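About Funura

Funura hires out tables, chairs, cups and everything else you need to give sixty people a drink when you own enough glassware for four. We started in a carport with 70 folding chairs bought from a bowls club that had gone over to something with cushions. Most of those chairs are still going out on weekends. A few have developed opinions about who sits on them.

The name doesn't mean anything. Isabelle Lévesque, who founded the place and still signs off every quote, wanted something short enough to fit on the van door, and the signwriter charged by the letter.

What we do

Birthdays, school fetes, wakes, office farewells, the under-nines' presentation day. We don't do weddings over 99 guests. We did one once and we've all agreed to speak of it kindly.

You get the Drisenlow trestle in two lengths, chairs to suit, urns, eskies and a drinks table that we'll set up for you if you ask before Monday. Dearer packages come with tablecloths. The cheaper one comes with a phone number for someone who sells tablecloths.

How we think about a drinks table

People expect a philosophy on a page like this, so we have one: put less on it. Guests will happily queue for a jug, but give them nine kinds of cordial and they'll stand there as if they've been asked to choose a school. Our planning sessions start with the plainest version, water and something to drink it from, and we add things only when a customer can say out loud who they're for.

Water bottle and plastic cups, planning table.

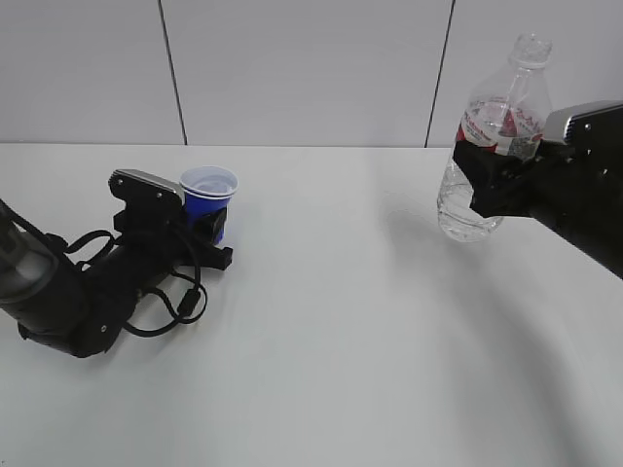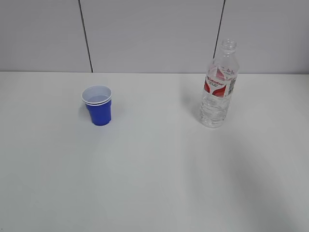
From there it's mostly arithmetic and arguing about ice. Isabelle allows two cups a head for adults and gave up setting a figure for children in her second year. We keep roughly 1000 cups in the storeroom, sorted by size, on shelving that was meant to be temporary.

Where we are

Unit 4, behind the tile place, with the roller door that sticks. Knock on the side door if it's down. Pick-ups are from seven in the morning, returns any time before five, and please rinse the urns. We can tell when it's been soup.

For quotes, ring or email and tell us the date, the suburb and how many people you've invited. Then tell us how many you think will come. We'll use the first number for chairs and the second for sausages.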